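Start | Werkstatt | Anleitungen | Schriften | Über mich | Kontakt

Ein Jubiläumslogo bauen, das nach dem Fest nicht peinlich wird

Letztes Jahr kam eine Anfrage rein, über die ich mich wahnsinnig gefreut habe: Der Chorverband Bárány wollte zum runden Geburtstag ein eigenes Zeichen haben, dazu Plakate, Einladungen und ein Programmheft. Ich habe damals ziemlich viel falsch gemacht (dazu gleich mehr) und schreibe deshalb mal auf, wie ich inzwischen an so was rangehe.

Schritt eins: erst lesen, dann zeichnen

Ich weiß, es juckt in den Fingern. Bei mir lagen nach dem ersten Telefonat schon Skizzen mit Noten, Stimmgabeln und offenen Mündern herum, und davon hat keine einzige überlebt. Lasst euch lieber alte Drucksachen schicken, und zwar alles, auch die hässlichen Sachen. Im Karton vom Verband steckte ein Liederheft mit einem ganz schmalen, leicht schiefen B auf dem Umschlag, und genau dieses B ist später das Zeichen geworden.

Schritt zwei: die Zahl klären

Fragt früh, ob die Jahreszahl ins Logo muss. Meistens lautet die Antwort »ja, unbedingt«, und dann baut ihr am besten zwei Teile: ein Grundzeichen und die Zahl als Anhängsel, das sich abnehmen lässt. Beim ersten Anlauf hatte ich die Ziffern so eng mit dem Buchstaben verschränkt, dass man sie nicht mehr rausbekam. Sah toll aus! War nach dem Festjahr aber komplett unbrauchbar, und ich durfte nochmal ran.

Legt Zahl und Zeichen in der Datei auf getrennte Ebenen und benennt die auch. »Ebene 9 Kopie« hilft euch im März nicht weiter.

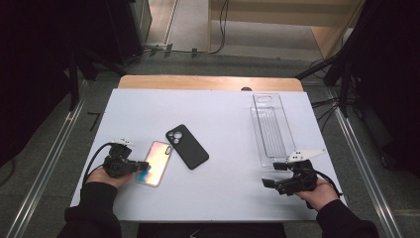 Bárány, 2. September 2024

Schritt drei: Schrift aussuchen

Ich arbeite bei solchen Projekten gern mit zwei Schnitten und Schluss. Für den Verband war es die Lusis in Mager und in Fett, eine Serifenlose mit etwas bockigen Rundungen. Die Plostus hatte ich auch im Rennen, die hat aber beim ő und beim ű so winzige Akzente, dass sie im Zeitungsdruck zulaufen. Also bitte vorher die ganze Namensliste durchsetzen, mit allen Sonderzeichen, in der kleinsten Größe, die vorkommt. Bei mir waren das 307 Einträge im Mitwirkendenverzeichnis, und ich hab sie an einem Abend mit sehr viel Tee durchgeschaut.

Schritt vier: Farbe, aber erst jetzt

Alles bis hierhin bleibt bei mir schwarz auf weiß. Wenn das Zeichen so nicht trägt, rettet es auch kein schönes Petrol mehr. Danach nehme ich eine Hauptfarbe und eine Begleitfarbe und drucke beides auf dem Papier, das später wirklich benutzt wird. Auf Naturpapier wird Orange schnell zu Ziegel, das kann hübsch sein, sollte einen aber nicht bei der fertigen Auflage überraschen. (Bei 1000 Einladungen tut das weh, glaubt mir.)

Schritt fünf: klein testen

Druckt das Logo 9 Millimeter breit aus, hängt es an die Wand und geht zwei Schritte zurück. Was dann verschwimmt, fliegt raus. Bei mir war es eine feine Linie unter dem B, an der ich einen halben Tag herumgeschoben hatte. Tja.

Schritt sechs: Übergabe

Packt einen Ordner, mit dem auch jemand klarkommt, der sonst nur Textverarbeitung macht:

- Logo mit Zahl, als PDF und PNG
- Logo ohne Zahl, als PDF und PNG
- beides einmal in Weiß für dunkle Flächen
- eine Seite mit Farbwerten und Mindestgröße
- die Vektordatei, in einem Unterordner

Ein dickes Handbuch schreibe ich für Vereine nicht mehr. Beim Projekt Bondidness, einem kleinen Theaterfestival, hatte ich mir mal richtig Mühe damit gegeben, und dann klebte das Logo trotzdem in die Breite gezogen auf dem Getränkewagen. Seitdem gibt es von mir eine einzige Seite mit großen Beispielen, und die hängt in der Bárány-Geschäftsstelle sogar neben dem Drucker.

Wer mag, kann sich die Checkliste ausdrucken und beim nächsten Auftrag danebenlegen. Einen eigenen Beitrag zum Programmheft und zum Satz der Liedtexte schreibe ich noch, da ging es nämlich erst richtig rund mit den Zeilenumbrüchen!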